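4.2 What went wrong with the tray task

I said in the introduction that I'd be open about the failures, so this section is about the one that ate most of my June. The task is about as plain as they come: pick up the cloth, put it in the red tray, let go, back off. In the Brirnis simulator our policy (the one we call Lozano, trained as described in Section 3) did well on it for weeks, and I'd more or less stopped watching the rollouts. That was my mistake! I was reading success rates off a table and feeling pretty good about them.

Then I ran the long evaluation, 2000 episodes with the start positions spread out much wider than before, and the safety monitor tripped in over 100 of them. Every trip was the same kind: too much force on a finger, pushing down into the table or sideways into something solid. I'd expected a few dropped cloths. I hadn't expected the arm to lean on the furniture.

So I went back and watched them, one after another, with a lot of coffee. What I found was a pattern I now call the early dive. The gripper opens and comes down long before it's anywhere near the cloth, and it comes down next to the tray, close enough that a finger can catch the rim. Figure 3 gives the wrist view from one of the flagged episodes.
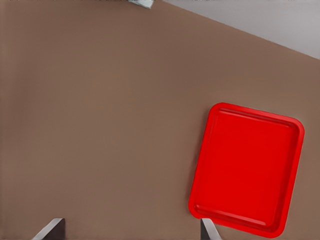 Figure 3. Wrist camera view, simulated, from a flagged episode. Gripper open, tray empty, right fingertip at the lower-left corner of the tray. The small pale item is at the top edge of the view.

My first guess was a bad collision mesh, and I lost a good week to that idea. I rebuilt the tray model with a finer rim, ran 1000 more episodes, and got the same dives in the same places. Next I blamed the controller (sorry, Bruvivetti, it was fine all along). The commands going in were matched by the motion coming out, so the arm was doing just what the policy asked it to do.

The real trouble was in the demonstrations. When I sorted them by where the cloth started, nearly all of them had it sitting well inside the wrist view, right by the tray. The policy had picked up a shortcut: find the big red thing, go down beside it, close the fingers. With the old narrow start positions that was good enough, and the cloth was usually waiting there. Once the cloth could start far away, the policy still went down beside the tray and closed on nothing, or put a finger into the rim and kept pushing.

I tried a simple check on this. I took the cloth out of the world completely and let the policy run. It dove anyway, and it dove beside the tray! I felt a bit silly for not trying that on day one.

The fix has two parts. I collected 30 new demonstrations with the cloth starting near the edge of the view or outside it, and I added a force stop that lifts the arm as soon as a finger meets more resistance than a cloth could give. The stop alone doesn't teach the policy anything, of course, it only keeps the hand from grinding away at the rim, but I wouldn't run this on the Breria arm without it. With both parts in, the early dive got much less common. It still shows up now and then when the cloth starts in a far corner, and I don't have a good answer for those cases yet. Section 4.3 looks at whether a second, fixed camera helps.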